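From: Hanan Nasrallah
To: Ulport Old Town Walks list
Date: April 24, 2018
Subject: Re: Route changes and group bookings for the summer walks

Dear members,

Thank you for the comments received on the draft program. The replies below follow the order of Enikő Simon's message.

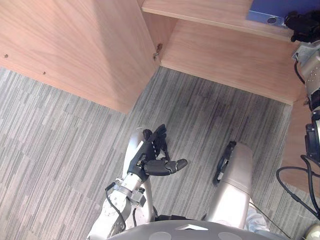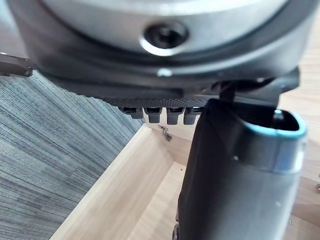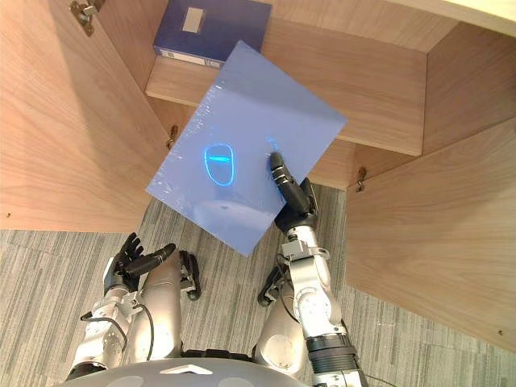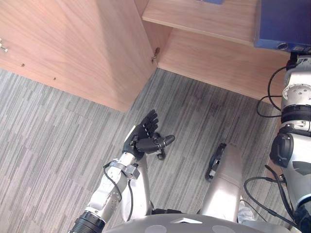

Enikő Simon wrote:

> The draft shows the harbor walk starting at the Lauritsen
> warehouse instead of the customs steps. Is this final?
> Visitors coming in on the Heven ferry will have to walk
> uphill before the tour has begun. I would also ask that
> the limit on group size be stated in the leaflet, and that
> the price for schools be confirmed before June.

The starting point is final for this season. The customs steps will be closed for repaving, and the town has not given us a reopening date. Guides meeting the Heven ferry are asked to wait at the landing and bring visitors up by Chandler Lane, where the slope is gentler and there are benches at the halfway point. The walk itself will then run in the usual direction, past the rope works and the old mint, and finish on the market square.

Group size will be stated in the leaflet. Bookings for the cathedral quarter remain limited by the parish, which admits no more than 100 visitors from all tour operators on any one morning. Guides who expect a large party should write to the office before accepting it.

The school rate is unchanged. Last season 327 pupils took part, against 294 the year before, and the Drevus district has asked for the same arrangement again – including the shorter route for younger classes, which leaves out the city wall.

The leaflet will be printed in a run of 2,000 copies. Corrections to street names and opening hours should reach me in writing before the text goes to the printer. Please note that the mint museum now closes for lunch, and that the spelling "Saltgate" (one word) is to be used throughout.

Guides who have not yet returned their availability forms are requested to do so.

Sincerely,

Hanan Nasrallah
Program Office, Ulport Old Town Walks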